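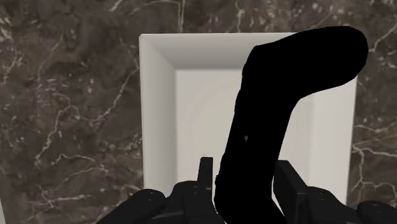
Martti Juntunen
11/09/2026
1/ Notes on the portable oxygen check we have been running on the Pistetham ambulances since July. Posting as a thread because two neighboring departments asked for the procedure and the PDF is still with the medical director's office.

2/ Old method: open the valve at shift change, read the gauge, close the valve, initial the sheet. The sheet had a single box marked "O2 OK." It gave no pressure, no cylinder number and no regulator number.

3/ I pulled the records for 162 shift checks. Every one was initialed. A swap was logged in 40 of them, and the log did not show what pressure the old cylinder came off at. You can't set a swap threshold from data like that.

4/ New method, step one. Portable cylinder comes out of the bag. Check the hydrostatic test date on the shoulder before touching the valve. Out of date means it goes to the Wurnitz station cage with a red tag, whatever is left in it.

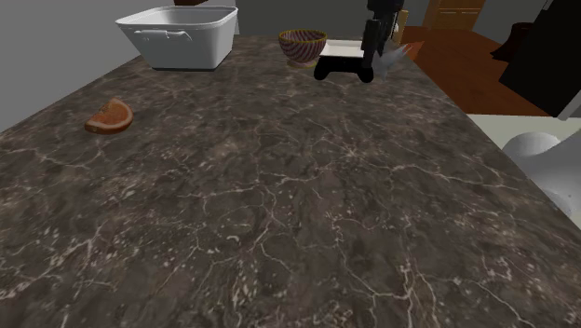 5/ Step two. Regulator seated, flow selector at zero, gauge facing away from you. Open the valve slowly, all the way. Write the number you read, in psi. Do not round up to 2000 when the needle is a little short of it.

6/ Step three. Close the valve and watch the gauge for one full minute with the flow at zero. Any drop is a leak. Usual cause is the sealing washer between the post and the regulator. Replace it and repeat. If it drops a second time, tag the regulator and pull the spare.

7/ Step four. Bleed the regulator through the flow selector until the gauge reads zero. Crews skip this one most. A pressurized regulator on a closed cylinder shows a healthy number to the next person who only glances at it.

8/ Washers. We changed to the Velloro elastomer type with the brass ring. The crush type we used before was single use and was being reused. Peltonen stocks both and the part numbers are one digit apart, so check the bag when it arrives.
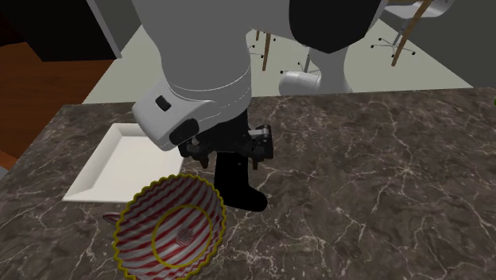 9/ Work surface. Do the check on a counter, never on the cot or the bay floor. No oil, no hand lotion, no petroleum products near the fittings. Keep the removed parts together in a tray, a plain white rectangular one like the one on this countertop, as a black washer shows up against it and gets lost on dark marble. Drinks go somewhere else, so the striped cup would have to move. Lay the cylinder flat and chock it.

10/ Large onboard cylinder: same pressure reading, same leak check, separate line on the sheet. Ours read well under 3000 psi when full. If your department runs high-pressure cylinders, confirm the regulator rating before you copy any of this.

11/ Swap threshold is still under review. For now crews swap the portable whenever the written pressure is below the mark on the bag tag. I will post the final number when it is signed.

12/ Correction to 6: the minute starts after the valve is closed, not after it is opened. The first printed card had it wrong. Discard any card without a revision letter in the corner.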